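Articles > Work and Daily Life > Eating at Shared Tables > Section 4
Shares 112 Comments 4

4. Where people ate, and why

4.1 The diaries

The diaries came from people working in two buildings, Titgate and Oltis. Both are let by the room to small firms and university groups. Neither has a canteen. Titgate has a kitchen on each floor with a counter and no seats. Oltis has one larger kitchen on the ground floor, which seats twelve and is locked at 6 p.m. We asked people to write down each time they ate something during the working day, where they were, who else was there and whether they carried on working. We left it to them to decide what counted as eating. Some wrote down every biscuit and others only meals, so we make no claims about amounts.

We received 260 usable entries. Entries that gave no place were dropped, as were those written more than a day late. Florian Bachmann and Leonie Ruchti coded the entries separately and then compared their lists. Most of the differences were over the word "desk", which in Titgate was used for any surface a person happened to be sitting at. We settled on "own desk" only where the writer said so or where the room plan left no doubt.
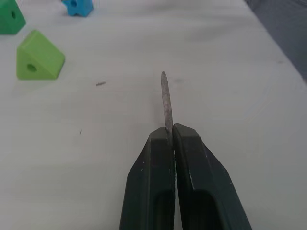 Of these entries, 112 were placed at a shared table in a work room. We had expected the kitchen to come first in Oltis, where there are seats, but it came second there too. The walk seems to matter more than the chairs. People on the third floor of Oltis hardly used the kitchen except to fetch water, and those on the ground floor used it mostly in the morning. One entry reads, in full: "Crackers, big table, standing, 3.40, still working."

Eating alone at a shared table was common. In the interviews people often called this "not really a break", and several were surprised when we read their own entries back to them. A person who had told us she always went out for lunch had gone out once in the diary period. We don't take this as carelessness. The diary was kept in October, when the weather was poor, and she may well have been thinking of the summer.

4.2 Food left out for others

Shared food was nearly always packaged. Homemade food turned up in the diaries on birthdays and after holidays, and was gone by the afternoon. Packets were treated differently. They could stay on a table for weeks, and people who would have asked before taking a slice of cake took from an open packet without a word. Where tables had been joined to make one large surface, the packets tended to be kept at the end furthest from the work.

Interviewees spoke of this as a matter of manners, though none could say who had started it. Moving a packet to the near end was taken as an offer to whoever was sitting there. Moving it back was noticed as well, and two people in Titgate remembered a small quarrel over it.

Figure 3. Two tables pushed together, with packaged snacks and storage items on the far one. 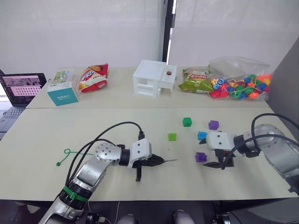 4.3 Crumbs, wiping and blame

Every group we spoke to had a rule about wiping down. None of the rules was written, apart from one notice in Oltis which asked people to "leave it as you would like to find it". Chinyere Edet, who ran the interviews there, found that the notice was read in opposite ways. For some it meant clearing the table completely. For others it meant leaving other people's things exactly where they lay and wiping between them.

The second reading was more common among people who shared a table with another group. They did not want to touch work they did not understand. The result was that the edges of tables were clean and the middles were not. Cleaning staff had been told to leave the tables alone in both buildings, and they kept to this.

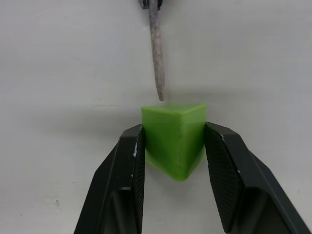 4.4 Time of day

Entries bunched at late morning and again at mid-afternoon, with a flatter spread over lunch than we had seen in earlier office studies. Those who started before eight ate first at their own desk and later at a shared table. Late starters did the reverse. We have too few of them to say more.

Evening eating was found only in Titgate, where the kitchens stay open. It was also the only time when groups from different rooms were regularly recorded at the same table. People brought hot food in from outside and sat down to it together, often for longer than they had spent on lunch.

We showed a draft of this section to people in both buildings and asked for remarks.

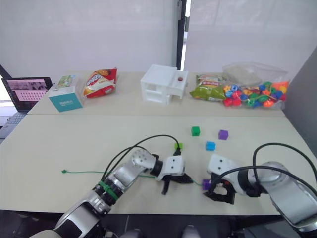 Regula Rainer thought we had made too much of the walk to the kitchen. In her view people stay at the shared table so that they can be asked things, and they would do the same if the kitchen were next door. She added that the evening meals in Titgate were older than the present tenants and should not be put down to opening hours alone. We have no diary entries that would settle the first point. On the second we agree, and the wording above has been left as it was so that her objection makes sense.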